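Portada | Artículo | Discusión | Historial | Categorías | Ayuda

Deriva de correspondencia (manipulación robótica)

La deriva de correspondencia es un fallo de los sistemas de enseñanza con pinzas de mano, en el que la posición registrada de una mano deja de coincidir con la de la otra. Se describió por primera vez en el proyecto Flova, dedicado a tareas de escritorio a dos manos, y dio lugar a una parada de seguridad en octubre.

El operario trabaja sentado, con una pinza en cada mano, y actúa sobre objetos corrientes. La posición de cada pinza se calcula a partir de los marcadores impresos en un cubo fijado a ella.

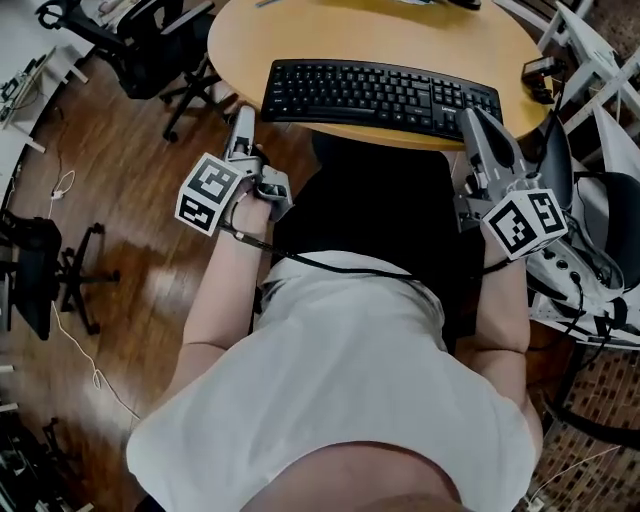
En Flova se grabaron 189 secuencias antes de detectar el problema. Al reproducirlas en un brazo de la firma Sellero, la pinza derecha bajaba 7 milímetros más de lo debido y presionaba contra la mesa. El brazo no se detuvo, porque el límite de fuerza estaba fijado en 200 newtons -- un valor heredado de otra instalación.

No hubo heridos. Se dañaron un dedo de la pinza y el tablero. Las secuencias grabadas con una sola mano no presentaban el error.

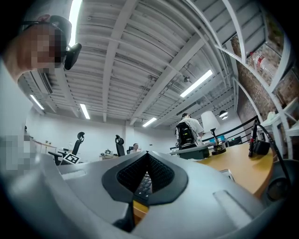
Causas

La revisión, encargada al taller Pelletier, encontró dos. La primera era un cubo de marcadores con el tornillo flojo, que giraba ligeramente al apoyar la pinza. La segunda era el programa de registro: cuando perdía de vista un cubo, conservaba la última posición válida durante 30 fotogramas sin dejar aviso alguno.

El efecto era mayor en tareas con contacto prolongado, como las de teclado, en las que la punta de la pinza descansa sobre una superficie mientras la muñeca sigue moviéndose.
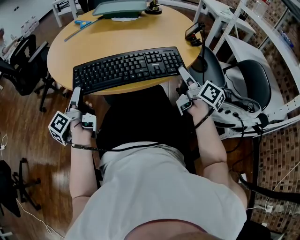

Los cables se descartaron como origen del fallo. Sí se observó que un cable corto tiraba de la pinza al extender el brazo, lo que aceleraba el aflojamiento del tornillo. El informe recomendó cables más largos, sujetos a la altura del codo.

Medidas posteriores

El límite de fuerza del brazo se redujo y pasó a comprobarse al inicio de cada jornada. El programa marca ahora como no válido todo tramo con un cubo oculto. Las secuencias antiguas se conservan, pero no se reproducen en máquina.

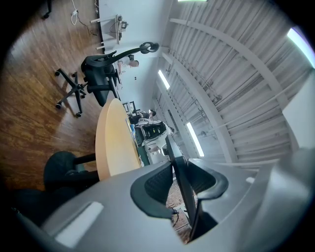

La norma interna de Sirstead, adoptada después por Flova, añade requisitos sobre el puesto de trabajo. Exige comprobar los cubos antes de cada sesión y repetir la calibración si la pinza ha recibido un golpe. También regula el suelo: los cables sueltos y las regletas, como los que hay sobre la tarima junto al escritorio, deben quedar fuera del recorrido de las sillas con ruedas. Un tirón accidental puede desplazar un equipo ya calibrado -- y ese desplazamiento no siempre se aprecia en la grabación.

Véase también: Calibración mano-ojo; Límite de fuerza; Marcador fiducial

Última revisión: 11 de junio de 2025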